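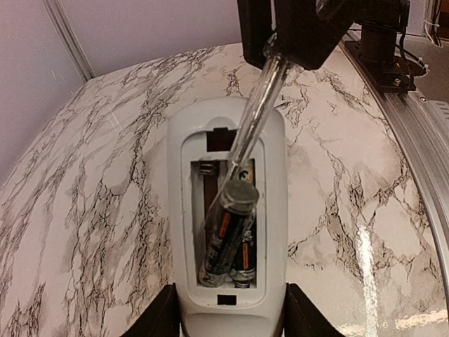

単三電池と白い機器、電池ボックスを開けた状態

トップ > 信仰と暮らし > 教会生活 > 礼拝・讃美歌
新着 回答募集中 人気のタグ ログイン
読了時間 9分

合同礼拝で、二つの教会の讃美歌の歌詞が違います。どちらで歌えば角が立ちませんか

Babita Vishwakarma
2023年9月13日

隣町のプロナドリー教会と、うちのギル・チャペルで、秋に合同礼拝をすることになりました。会場はうち、説教は先方の牧師、昼食は持ち寄り。ここまでは驚くほど平和に決まりました。会議が早く終わったので、みんな気味悪がっていたくらいです。

で、讃美歌です。

うちは口語に直した歌集、先方は昔ながらの文語の歌集を使っています。収録曲はかなり重なっているのに、同じ曲でも歌詞が違う。しかも全部違うならまだあきらめがつくのですが、一番の前半は同じで後半から別れるとか、二番だけまるごと差し替わっているとか、そういう意地の悪い違い方をします。節の数が合わない曲もあります。

7月に一度、先方の方が何人かうちの礼拝に来てくださいました。そのとき、どの方も歌集を見ずに歌えるものだから、堂々と文語で歌われたんですね。うちの会衆も負けずに口語で歌いました。「負けずに」と書いてしまいましたが、本来は勝ち負けのあるものではありません。ただ、最後の節でうちの長老の声が明らかに大きくなっていました。オルガンの方は後で「どちらの息継ぎに合わせればいいのか分からず、途中から自分の息に合わせた」と言っていました。

讃美歌の選曲と式次第づくりは私の担当です。引き受けたときは「紙を折る係」と聞いていました。

今、出ている案は次のとおりです。

・会場側の歌集に合わせる(うちの長老の案)
・年長者の多い側に敬意を払って文語にする(先方の長老の案)
・各自、慣れたほうで歌う(若い人たちの案。7月の再現)
・歌わない(夫の案。教会員ではありません)

歌集は両方とも全員分はありません。当日は80人を見込んでいます。歌詞を印刷して配るなら、そのあたりの決まりごとも知りたいです。うちの書棚の歌集は背表紙が取れかけていて、貸し出すと半分は栞のほうが先に落ちます。

同じような経験のある方、どうされましたか。できれば、どなたの機嫌も損ねない方法があるとありがたいです。無理なら、損ねる順番だけでも教えてください。

タグ:合同礼拝 讃美歌 式次第 文語と口語

Cener

うちも近隣の教会と毎年合同礼拝をしていて、まったく同じところでつまずきました。長くなりますが、最終的に落ち着いたやり方を書きます。

まず、歌集の単位で決めようとするのをやめてください。「どちらの歌集を使うか」と会議にかけた瞬間、それは歌の話ではなくなり、それぞれの教会の歴史と、亡くなった先生の思い出と、会堂を建てたときの苦労の話になります。どれも大事な話ですが、讃美歌は決まりません。

一曲ずつ決めます。合同礼拝で歌う曲なんて、数は知れています。うちの場合は次のように振り分けました。

最初の讃美歌は、歌詞がほとんど同じ曲にします。両方の歌集を並べて見ていくと、助詞が違うくらいで済む曲が必ず見つかります。出だしで声がそろうと、その後に多少ずれても、みんな不思議なほど寛大です。逆に一曲目でぶつかると、説教のあいだじゅう次の曲のことを考える人が出ます。私がそうでした。

説教の前の曲は、説教者の教会の歌詞で歌います。今回なら先方の文語ですね。説教と讃美歌の言葉がつながっていることも多いので、これは理由として通りやすいです。あらかじめ先方の牧師に希望を聞いておくとなおよいでしょう。「何でも結構です」と言われたら、こちらから候補を出してください。何でも結構な人に限って、印刷が終わってから電話をくださいます。

説教の後の曲は、会場側の歌詞にします。これで長老同士の収支が合います。

献金のときの曲は、オルガンだけにしました。歌わないという案も、場所を選べば使い道があります。ご主人によろしくお伝えください。

最後の頌栄だけは悩みました。ここは皆さん目をつぶって歌うので、紙に何と書いてあっても無駄です。体に入った言葉が出ます。うちではあきらめて、二回歌っています。一回目を文語、二回目を口語。短い曲なので苦情は出ていません。むしろ「今年は長く歌えてよかった」と言われ、こちらは何か深い意図があったような顔をしています。

節の数が違う曲は、必ず「何節を歌うか」を式次第に書き、司会者にも読み上げてもらってください。書いただけでは足りません。長い節を省くときは、オルガンの方に直接、口で伝えること。私は一度これを忘れ、会衆が座った後に伴奏だけが朗々ともう一節続きました。たいへん美しい演奏でした。

それから練習です。礼拝の前に、知らない歌詞のほうを一度だけ通して歌う時間を取ってください。「練習」と呼ぶと来ない方がいるので、うちでは「前奏の前の讃美」と書いています。中身は練習です。

印刷については次の点に気をつけました。

歌詞にも著作権があります。曲が古くても、口語の訳詞は新しいことが多いので、原曲の年代だけ見て大丈夫だと思わないでください。歌集の奥付や巻末に、問い合わせ先や複製についての説明が載っているはずです。曲ごとに権利者が違うこともあります。礼拝で歌うことと、歌詞を刷って配ることは別の話なので、そこを分けて問い合わせると返事が早いです。早めにどうぞ。秋はどこの教会も似たようなことを考えています。

レイアウトは、文語と口語を左右に並べる対訳式にはしないほうがいいと思います。私は親切のつもりで一度やりました。結果、全員が「選んでよい」と受け取り、7月のそちらの礼拝と同じことが起きました。その曲で歌うほうの歌詞だけを載せるのが無難です。文語の曲には、読みにくい漢字に振り仮名を付けてください。若い人のためと言いつつ、いちばん喜んだのは私と同年代でした。

文字は大きめに。老眼鏡を忘れた方は、忘れたとは言わず、暗記しているほうの歌詞で歌います。

窓側の席

印刷代が気になったので書きます。

うちの教会は前にPristoraという町の印刷屋で式次第を頼みました。80部だけなら教会のコピー機で十分だと思いますよ。うちは「多いほうが単価が安い」と言われて、1000部刷りました。合同礼拝の日付入りで。

裏が白いので、今も週報の下書きやお茶のコースターになっています。子どもたちの塗り絵もそれです。去年の信徒の集いでは、私の隣の人が説教のメモを取っていて、その裏でまだ合同礼拝が行われていました。

質問の答えとしては、文語でいいと思います。理由は特にありません。好きなので。

元オルガン当番

Cenerさんの案にほぼ賛成です。伴奏する側から少し足します。

歌詞の違いより先に、調と音の長さを確かめてください。歌集が違うと、同じ曲でも高さが違うことがあります。小節の終わりの伸ばし方や、フェルマータのあるなしも違います。歌詞だけ刷って配ると楽譜が見えないので、会衆は記憶の高さで歌い出そうとします。両教会の楽譜を伴奏者に渡して、「この曲はこちらの楽譜で」と一曲ずつ印を付けてください。「適当に合わせておいて」は、頼む側にはやさしい言葉ですが、弾く側は前の晩眠れません。

速さの問題もあります。私の経験では、文語の教会のほうがゆっくり歌うとも限りません。うちの母教会は文語で、とんでもなく速かったです。牧師が電車で帰る方だったからだと聞いています。ですから思い込みで決めず、先方の普段の礼拝に一度出て、後ろの席で歌ってみるのがいちばん確実です。ついでにお茶もいただけます。

息継ぎは、歌詞に合わせて変わります。文語と口語で言葉の切れ目が動くからです。同じ旋律でも、片方は行の終わりで息を吸い、もう片方は行の途中で吸う。7月にオルガンの方が困ったのはそこでしょう。弾く人がその日の歌詞を一緒に歌いながら弾けば、会衆はだいたい付いてきます。先に歌詞の紙を渡してあげてください。当日の朝に渡されると、譜面台の上で紙が滑ります。

もう一つ、歌いながら涙ぐむ方がいる曲は、できればその方々の歌詞のままにしてあげてほしいです。葬儀で歌った曲、洗礼のときの曲。どの曲がそうなのかは歌集を見比べても分かりません。両方の教会の、長くいる方に聞くしかないです。私はそれを知らずに、ある曲を新しい訳で弾いてしまい、礼拝の後で「きれいだったけれど、知らない歌だった」と言われました。怒ってはいらっしゃいませんでした。

紙代のことですが、うちはコピー機で刷って350円でした。領収書を出しそびれたので、正確に覚えています。

Babita Vishwakarma

皆さん、ありがとうございます。まとめてのお返事ですみません。

一曲ずつ決める方式で、昨晩、先方の担当の方と電話で話しました。歌集を並べて見ていったら、最初の讃美歌はすんなり決まりました。違いは助詞だけです。その助詞について長老が一言あるそうですが、聞くのは礼拝の後にします。

説教の前は文語、後は口語でいきます。先方の牧師に希望を伺ったところ「何でも結構です」とのことでしたので、候補を3曲お送りして、返事をいただくまで印刷しないことにしました。

泣く方のいる曲のことは、まったく考えていませんでした。受付の当番の方に聞いたら、候補の中の一曲がまさにそれで、入れ替えました。聞いておいてよかったです。

頌栄の二回案は、オルガンの方が「二回目の前に少し間をください」と言っています。前奏の前の讃美も採用です。名前もそのまま使わせてください。

対訳式は、実はもう刷ってありました。裏は白いです。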